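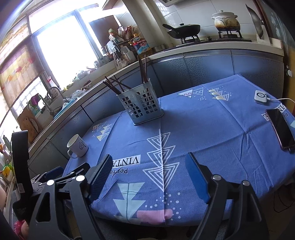 Fig. 1: Gripper over the kitchen table, chopstick basket on the far side.

Fault report, Lavier gripper, January

What went wrong: left jaw started lagging the right one, about 2 mm by the end. Width log kept saying closed when it wasnt. We lost 166 grasps before anyone checked the log.

Cause (we think): pivot screw backing out. No threadlocker. Swapped the encoder first, which was a waste of an afternoon.

Fix: threadlocker on all pivots, re-zero every 6 runs, soft stop in the script if the jaws disagree. Colour mark on each screw so slip shows up. 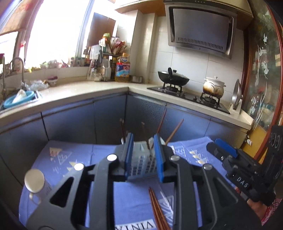 Fig. 2: Closing on the holder.

Zsófia Farkas wrote back that a soft stop isn't enough, she wants a hard cutoff and the 3,000 older grasps rechecked before we use any of them.

Still to do: recheck (not started), order spare screws from Solheim, pinch warning on the handel.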